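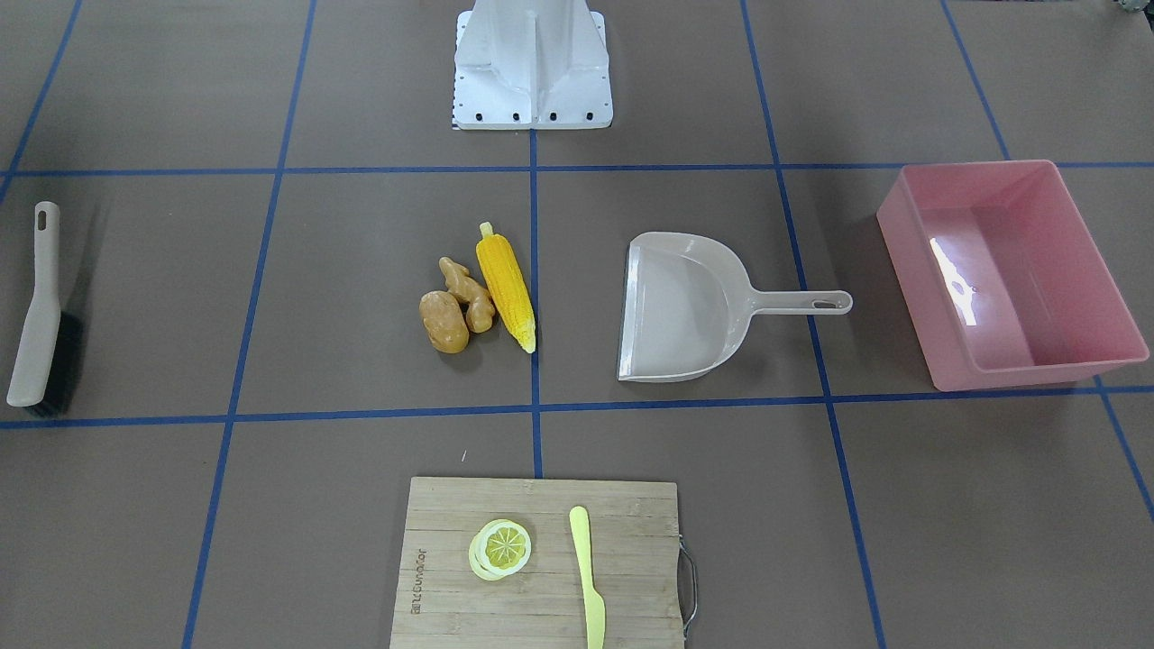

Benchtop Sorting and Clean-up in a Small Shared Kitchen

Project report, second-year Household and Food Studies
Submitted 3/15/22

1. Background

The kitchen at Bindden House is used by 21 students. It has one long bench, one sink and a single drawer for knives and boards. Our group was asked to pick an everyday problem in the residence and try a small change. We chose the bench, as it was the thing people complained about most in the house survey.

The main complaint was that food and cleaning gear end up side by side. Someone peels vegetables, sweeps the scraps off with whatever brush is handy, and leaves the lot there for the next person. We wanted to find out if marking out the surface would get people to keep the two kinds of things apart, and if it would shorten the clean-up.

2. Materials

We did the layout work on a flat table before touching the real bench. The surface was divided into large squares with blue tape. Blue was chosen so the lines would stand out on a brownish-grey top. The tape did not go down perfectly straight, and one of the cross lines sits a bit lower at the left than at the right. We left it, as the squares only had to be big enough to hold a few things each.

The set of items was kept small:

Food: a potato, a piece of ginger, an ear of corn, a slice of lemon
Preparation: a cutting board, a knife
Cleaning: a hand brush, a dustpan, a pink bin

The hand brush has black bristles and a light greyish-beige handle with a hanging hole near the end. The hole turned out to matter later on (see section 5).

3. Method

Each participant was given the items in a mixed layout and asked to do three jobs in order. First, move the food to one side. Second, cut the ginger and the corn on the board. Third, clear the scraps and put everything away. We timed the third job only.

Half the sessions were run with the tape down and half without. No instructions were given about what the squares were for. If a participant asked, we said they could use them or ignore them.

We had a materials budget from the Rotich student fund and spent very little of it. Most of what we did buy was vegetables. The write-up template and the timing sheet came from the Manideck unit guide.

4. Results

We ran 30 sessions. The total clean-up time across all of them was 1,493 seconds. The taped sessions were shorter on the whole, but the spread was wide and we would not put much weight on the difference. Two people who cook a lot were quick both ways.

The clearer result was in where things were put. With the tape down, most participants gave the brush and dustpan their own area and kept the board away from them. Without it, the brush was often set down beside the food, and in a few sessions it was put on the board.

The potato was a nuisance. It rolled when it was bumped and several people ended up parking it against the bin. The lemon slices had to be replaced often because they dried out and stuck.

5. Changes made to the kitchen

After the sessions we put a single line of tape on the Hasel Street end of the real bench, with food on one side and everything else on the other. A full grid would have been in the way of the kettle and the toaster. We also put a hook under the shelf so a brush can hang by its handle. This was not in the original plan.

6. Limitations

All participants lived in the residence and knew us. Corn is messier to cut than most vegetables and probably made the clean-up longer than usual. We did not test what happens when two people share the bench, and that is when most of the complaints come up.

The tape on the real bench will be checked in April. The end nearest the sink has already started to lift and needs replacing.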